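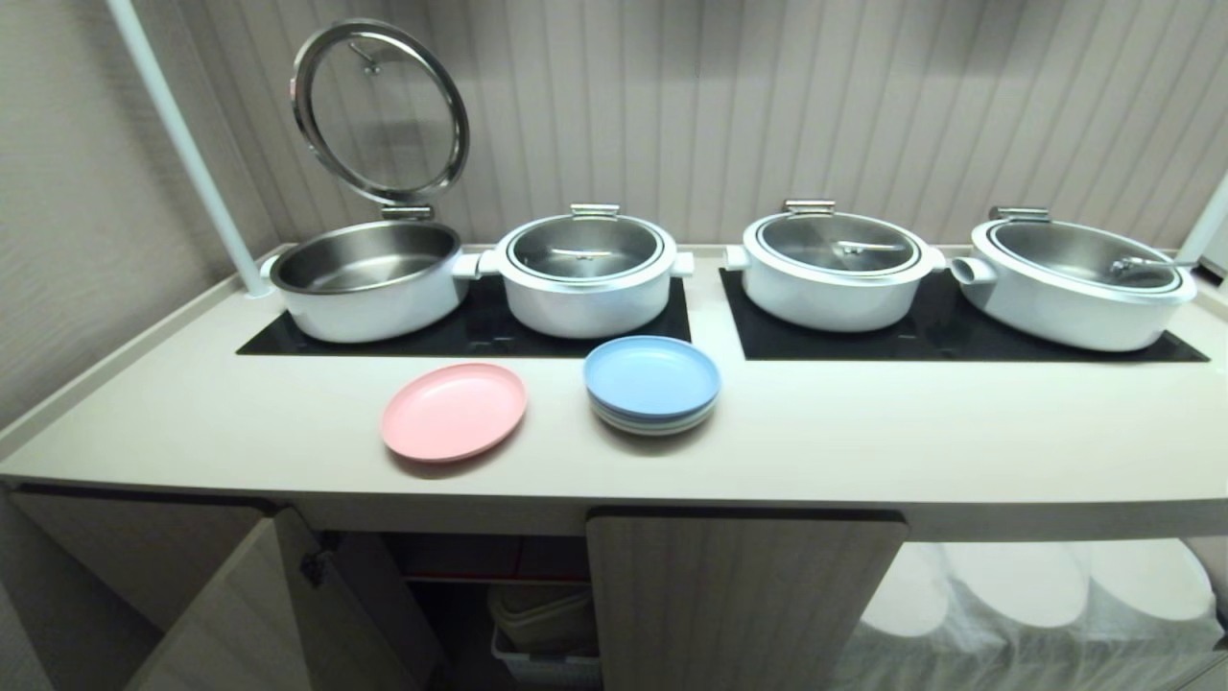
The practice kitchen used for the Trakia exercises, with hinged-lid pots on the two cooktops.

The Clastville Kitchen Robotics Challenge is a yearly student competition in which teams program a robot to do everyday jobs in a kitchen. It grew out of an after-school club at Sequeira College in Clastville and is open to school and college teams. The contest is known for its cheerful atmosphere and for tasks that look simple on paper and keep whole teams up late.

Format
Each team has 2 attempts at a set course, and the better score counts. An attempt lasts 300 seconds. Teams may run their own code from start to finish or steer by hand for part of the time, although hand steering halves the points for that task. The final is held on a Friday in February, and the public is welcome to watch. The loudest applause of the day often goes to a lid that closes cleanly.

Tasks
The course changes from year to year but is always drawn from a published list. Pot work is at the heart of it: opening a hinged lid, letting it down gently, and moving a pot by its side handles. Glass lids and shiny metal are hard for cameras to read, and many teams spend most of the autumn on this alone. Plate work covers lifting a single plate from a flat surface and taking the top plate from a stack without disturbing the others. Cupboard work includes opening and shutting doors and putting items away on shelves.

The Trakia exercises are a set of 24 short drills written by club members for beginners. Each deals with one movement, such as finding a handle or pulling a door open, and new members work through them in pairs before joining a team. Several other schools have taken them up as a first course in robotics.

Software
Most teams start from Jusenlow, a shared code library kept by former students. It handles basic arm movement and camera input, leaving newcomers free to get something moving on their very first afternoon (a great thrill, even if the plate ends up on the floor). The library is free to use, and its collection of practice recordings has grown to 3400 clips.

Scoring
Points are given for finished tasks, with a bonus for care. Dropped plates and knocked pots lose points, as does touching the cooktop glass with the gripper. Teams also hand in a notebook of their work, and a separate prize goes to the best account of something that went wrong. Past winners of the notebook prize are kept in the college library, where they are eagerly read by each new intake.

See also
Educational robotics
Robot competition
Domestic robot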